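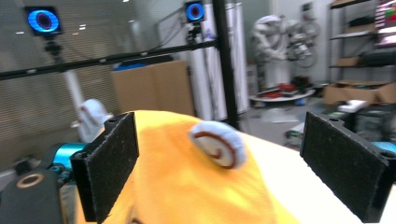 El peluche amarillo, visto desde arriba. La espiral rojo oscuro va sobre una pieza pequeña de fieltro.

Abro hilo con lo que he aprendido ordenando peluches para donar. Empecé el 2022-03-04 y sigo con ello.

El amarillo es de los que más me gustan. Tela suave, tirando a naranja, con una parte más clara, color crema. La pieza de la espiral no sé si es oreja o cuerno. Tove Briem dice que cuerno. Yo lo he apuntado como oreja.

Las piezas de fieltro pegadas son lo primero que reviso en todos. Tiro un poco con dos dedos. Si se mueve, aguja e hilo del mismo color, puntada corta por debajo. Nada de pegamento - se pone duro y con el tiempo amarillea.

Lavado: funda de almohada cerrada, agua fría, programa corto. Los que llevan fieltro de color fuerte los hago a mano, porque el rojo destiñe sobre los tonos claros.

Secado en plano, unas 9 horas por cada lado. La secadora apelmaza el relleno.

Después van a caja de cartón, con los pesados abajo y los que tienen orejas o cuernos arriba del todo.

Kha Vũ pregunta si aceptamos peluches sin etiqueta. En Rarkholm sí, siempre que las costuras estén cerradas. La próxima entrega es en septiembre.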